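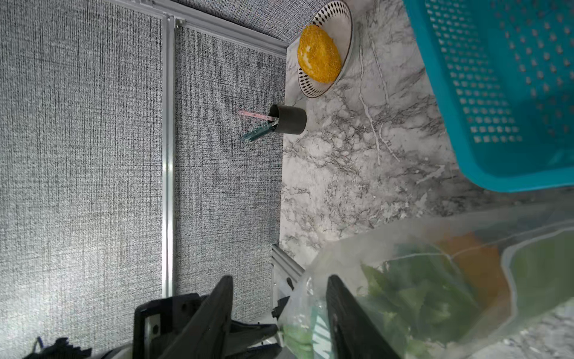 Forum Cuisine & Rangement > Plans de travail et petits espaces

Sujet : marbre blanc, vous posez quoi directement dessus ??

gundance_75
Bonsoir, vite fait avant de coucher les petits. Plan de travail blanc veiné gris, vrai marbre (pas du stratifié, j'ai la facture du marbrier). J'ai tendance à tout poser dessus en rentrant des courses : sachet de légumes, panier turquoise, assiette de midi avec la galette dorée qui reste... Est-ce que ça craint ? Et le pot noir avec la pince et l'ustensile rose, vous le laissez dehors ou tiroir ?

Isumau
Le sachet, bof. Verdure + plastique = condensation, et si ça reste la nuit t'as une auréole. Moi torchon dessous, toujours.

petitpois69
Une auréole d'eau sur du marbre, ça part. C'est le citron et la tomate qui mangent la pierre. Chez ma mère, un rond mat depuis 11 ans à cause d'une vinaigrette

Isumau
ça part si le marbre est traité. Le mien l'était pas. Résultat j'ai payé un reponçage.

gundance_75
Euh traité, aucune idée. Comment on sait ?

petitpois69
Goutte d'eau, tu attends un quart d'heure. Si ça fonce dessous c'est pas traité, ou plus.

clo_dans_lplacard
Pour le pot : dehors !! Pince sarcelle + manche rose dans un gobelet noir mat, c'est trop joli sur du blanc, faut pas cacher ça dans un tiroir. J'ai presque la même chose chez moi, le pot vient de chez Damgaard, un peu cher mais lourd, il bascule pas.

Isumau
Petit pot étroit + pince qui dépasse = par terre au premier coup de coude. Surtout collé au bord comme ça. Et les ustensiles qui penchent vers la paroi en tissu, le gras va finir dessus...

clo_dans_lplacard
Mais non, c'est pas à côté du feu. Faut vivre un peu

Isumau
Du tissu en cuisine je comprendrai jamais, désolé. Ça boit tout.

gundance_75
Le gris se brosse bien je trouve, un coup d'aspi le long des rails alu et voilà. Pour l'instant aucune tache (je touche du bois). Bon mais les légumes du coup ?

marmite_tiede
Les fanes et les feuilles faut les sortir du plastique direct. Je lave, j'essore, torchon humide, boîte au frigo. Ça tient bien plus longtemps. Le panier ajouré est fait pour ça non ? tu rinces dedans, ça s'égoutte dans l'évier.

petitpois69
Pas d'accord, jamais laver avant de ranger. Ça pourrit 2 fois plus vite. Papier absorbant dans le sac, sac ouvert, et basta.

marmite_tiede
Si c'est bien essoré ça pourrit pas. Le problème c'est les gens qui essorent pas.

petitpois69
ben oui les gens comme moi, j'ai pas d'essoreuse lol

clo_dans_lplacard
Sinon personne parle de l'assiette ?? Le liseré à petits losanges noirs ! C'est quelle marque ?

gundance_75
Aucune idée, lot de vide-grenier en novembre, rien au dos. Quelqu'un m'a dit Clusteck mais j'ai rien trouvé de ressemblant. Pour la galette : semoule de maïs, un peu craquelée sur le côté mais très bonne, froide aussi.

marmite_tiede
Recette !! Les miennes craquent aussi, je mets un oeuf de plus et c'est pire.

gundance_75
Je la poste demain dans la rubrique salé. Test de la goutte fait entre temps : ça a foncé. Donc pas traité, super...

Isumau
Ah. Hydrofuge pour pierre naturelle, 2 couches fines, tu laisses bien sécher entre. Et en attendant torchon sous le sachet.

petitpois69
Pour une fois d'accord avec Isumau. Essaye d'abord dans un coin, certains produits foncent les veines.

gundance_75
Ok je note, merci. Le pot reste dehors par contre, mais je le décalle du bord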